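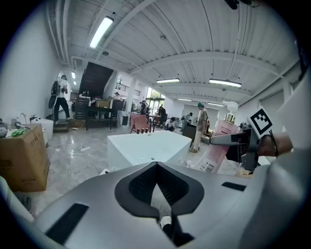
Five Weeks With a Robot Trainer in My Hand

I have a new muscle. It lives on the outside of my right forearm, somewhere below the elbow, and I grew it by picking up a pink pump bottle over and over with the Grustari hand kit.

If you haven't run into the Grustari yet, it's a gripper you carry around by a handle. It has a camera looking out over the body, a jaw that closes when you squeeze, and a black-and-white square marker up by the jaw so the software can keep track of what's moving where. You do a chore with it, the kit records how you did it, and later on a robot arm with the same kind of jaw gets to learn from your recordings. The company behind it, Naseck, sells it as a box you can buy outright or as a service where they also clean up your recordings and hand you back something a robot can train on. I tried both, and I have feelings about both.

First, the hardware. The gray shell is bigger than I expected when I opened the case, and for the first couple of days I kept bumping it into things, mostly door frames (and once my own chin). You do get used to it. The handle has a good shape and the squeeze is light, so it's the weight out front that gets you. By the end of a long morning I was resting my elbow on any surface that would have me. Naseck includes a wrist strap and a little foam pad for the handle, and I'd tell anybody to put the pad on right away. I waited a week to try it and felt pretty silly.

The jaw is the best part. I'd used a cheaper clamp-style kit before this one and it had exactly two moods, open and crush. With the Grustari you can feel what you're holding through the handle, and that matters a lot with something like a lotion bottle, where the body is smooth and all the interesting business is up at the pump. You want to grab it firmly enough that it stays upright and gently enough that you don't end up wearing it. I wore it twice. Smelled lovely, though!

I did most of my testing in a big open hall with a big white thing like a bathtub in it and a lot of other people working around me at the same time. I'd recommend a place like that to anyone trying out one of these, even though my first idea was to do the whole thing in my own apartment. A quiet kitchen makes every kit look good. A large room with a shiny floor, daylight at one end, tube lights overhead and people bending and crouching in the background gives the tracking something to chew on. The Grustari handled it better than I thought it would. I lost tracking when I swung around too fast, and I lost it again when I let my sleeve slide over the marker, and both times the kit gave me two short beeps and let me redo the take.

Oh, the beeps. There's one beep for start, one for stop and two for trouble, and in a noisy hall the start and stop ones sound exactly alike. I ended up with a whole string of recordings of me walking back to the starting point, because I'd stopped when I meant to start. You can have it buzz the handle for you, but the setting is buried in the app under a menu called Comfort. Please move it, Naseck. I looked everywhere else first.

The app itself is fine. Pairing was quick, the recordings show up as little strips you can scrub through with your thumb, and you can throw out a bad one on the spot. What I missed was a way to leave myself a note. By the afternoon every bottle take looks like every other bottle take, and I had no memory of which ones I'd done slowly on purpose.

Battery life was 70 minutes for me, pretty steadily, with the app open the whole time. A spare battery comes in the box and swapping is easy enough with one hand. Charging is slower than I'd like. I fell into a rhythm of recording, swapping, getting a coffee and recording some more, and my forearm was thankful for the coffee part.

Now for the service. You upload your takes, and Naseck's people trim them, sort them and flag the ones that won't be any use. My first batch came back in four days with a polite note saying I block the camera's view with my own arm when I reach across myself. They were right, and I'd never have noticed. Little corrections like that made my second batch a lot better than my first. If you're new to this kind of work, I think the service is worth having for the first couple of batches, and after that you can probably sort your own.

The kit is $900 with the spare battery, and the service is billed on top of that by the batch. That's real money for a hobbyist. The Bader hand unit costs less and is lighter, and I liked how it sat in my palm, but its jaw slipped on anything round and I gave up on bottles with it completely. If your work is all boxes and folded cloth, try the Bader first. I also spent a short time with the Lâm, a two-handed rig with a chest harness. It's lovely to use and far more gear than I want to strap on before breakfast.

A few odds and ends. The case has a cutout for the charger but none for the cable. The rubber on the jaw tips picks up lint like crazy, so keep a damp cloth nearby. Lefties can flip the handle with the little hex key, and mine squeaked after I tried it and put it back. And the printed guide is short and clear, with big drawings, and I read it all the way through, a thing I almost never do.

I'm keeping mine. The next update is promised for March and is supposed to bring different sounds for start and stop, so I'll be working on my bottle technique until then, with the foam pad on.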